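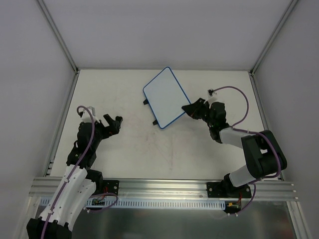 Small whiteboard with blue border, nothing written on it.

How do you remove old marker from a whiteboard without spoiling the surface?

Asked by Vlasta Ďurica in Home and Office, October
Viewed 1412 times, 3 answers

Good evening to all. I teach a small evening class in bookkeeping, in a room which we share with a choir and a sewing group. On the wall there is a large whiteboard, and at the side we have also several small ones that the students hold on their knees when they practice.

The large board has a problem. In the summer somebody wrote on it the timetable of the choir, and it stayed there for the whole holiday. When I came back in September I wiped it with the usual felt eraser and most of the letters did not move. Now there is a gray shadow of the timetable behind everything I write. From the last row the students confuse my numbers with the old ones. Last time one lady copied "61" in her column of expenses and it was from the choir, I think a page of their song book.

I have tried:

a dry cloth
a damp cloth with dish soap
a spray with the name Fasetti, which I bought in the stationery shop

The spray took away some of the shadow, but the board feels a little sticky after it and the new marker does not wipe so well as before. My colleague Dagmar Hájek told me to use nail polish remover. My husband told me toothpaste. I am afraid of both. I do not know how old the board is or what the surface is made from. A magnet holds on it, if this helps.

My questions are: what is safe to use, and can the board be saved, or is the surface already finished? A new board in this size costs more than our class has for the whole year.

Thank you in advance, and excuse my English please.
Vlasta

3 answers

Answer by Aiman Oei
Marked as helpful by the person who asked

Hello Vlasta. I worked four years in the supply room of a language school and cleaned many boards, so I will write what I did there.

First, the sticky feeling. I do not know your spray, but with several sprays I had the same. A part of the cleaner dries on the board and the marker mixes with it. Take lukewarm water and a microfiber cloth, wipe the whole board, rinse the cloth, wipe again. Change the water when it becomes gray. Then dry it with a second cloth. Do this before anything else, and wait until the next day before you judge the result. It can be that half of your problem goes away.

Second, the shadow. Write over the old letters with a fresh black dry erase marker, slowly, so that the line is really covered. Wipe it off after a few seconds, while it is still wet. The solvent in the new ink loosens the old ink. It looks like a joke but it is the method I used most. For a whole timetable it is tiring and you will need more than one marker. I used Condinis markers for this only because the school had a full cupboard of them, any make will do it.

Third, for what remains, use rubbing alcohol (isopropyl, 70 percent is enough). Put it on the cloth, do not pour it on the board. Work on one piece as big as your hand, then dry it, then go to the next. Open the window and keep it away from candles or heaters. Try first in a lower corner where you do not write.

About the nail polish remover: please do not. If it has acetone inside, it can make a cheap board dull, and also attack the plastic border. Toothpaste is a fine abrasive. It removes the ink, and it removes also the gloss. After this the ink goes into the small scratches and you have a new shadow every week.

About the magnet: it says only that there is steel somewhere behind. Enamel boards and painted steel boards both hold magnets. Enamel is very hard and survives nearly everything. Painted steel is softer, and I think a shared room has more often this kind. So treat it like painted steel and you are safe in both cases.

If after all this the new marker still leaves a mark in one or two minutes, then the top layer is worn. You can buy a film which sticks over the old board. We put one in our smallest classroom, it took two persons and 5 attempts at the first corner, and we had bubbles near the bottom. But it was possible to write on it.

Comment by Vlasta Ďurica: Thank you very much! I did the water two times and the sticky feeling is gone. Tomorrow I will buy the alcohol.

Comment by Vlasta Ďurica: I write again for those who have the same problem. The alcohol took nearly everything. The word "altos" is still visible if the lamp is on, but I can live with it.

Answer by Barrett Brannigan

WD-40. Spray, wipe, done. My dad did it for years.

Comment by Aiman Oei: It removes ink, yes, but it leaves oil. You must wash the board with soap after it or the marker will slide and not write.

Comment by Barrett Brannigan: well yeah you wash it

Answer by Verna Fitzsimmons

I would check which markers are in the tray. In our parish hall the permanent ones and the dry erase ones were in the same cup, and from a distance the caps looked the same. We bought two cups.

For the small boards I only use a damp cloth at the end of the day. They stay clean if the writing does not sit on them overnight. Do not pile them face to face when there is still ink on them, it transfers to the other one and then you have two to clean.

Also can you ask the choir to buy the alcohol?

Comment by Vlasta Ďurica: I did ask. They gave us a cake.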